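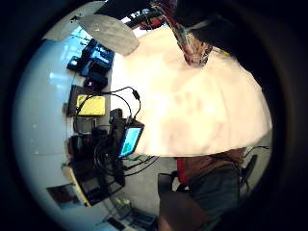
Gareth Tunstall reports that his first three arrangements leaned over within a day, and that soaking the foam the slow way cured it. The steps in this section follow that method.

Section 4. Preparing Wet Foam for Fresh Flowers

Use these steps with Bonby wet foam only. Bonby dry foam is for silk and dried stems and will not take up water.

1. Fill a bucket with cool water, deeper than the foam is tall. Stir in flower food if you use it.

2. Lay the foam on the surface and let go. Let it sink by itself.

CAUTION: Do not push the foam under. This traps air in the middle, and stems placed there will dry out.

3. Wait until the top is level with the water and the color is dark all over. Large pieces take roughly 4 minutes.

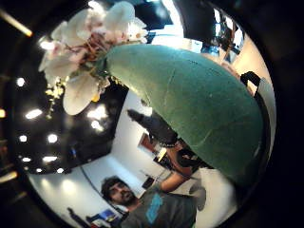 Lift the foam out with both hands and set it in the tray. Do not squeeze it. Leave a gap at one side for the watering can.

4. Tape the foam to the tray, crossing the tape over the top.

5. Cut each stem at a slant and push it in about an inch. If you pull a stem out, use a new hole.
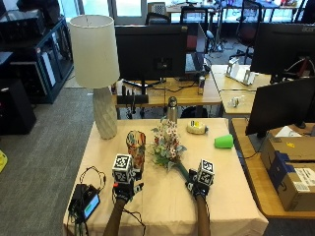
6. Add water to the tray every day. Keep the room below 70 degrees F if you can.

NOTE: Foam that has dried out will not soak up water evenly a second time. Throw it away.

CAUTION: Cutting dry foam makes fine dust. Open a window and wash your hands afterward.

Section revised March 13, 2021, by Callum Bickerstaff. The soaking time in step 3 replaces the one printed in January.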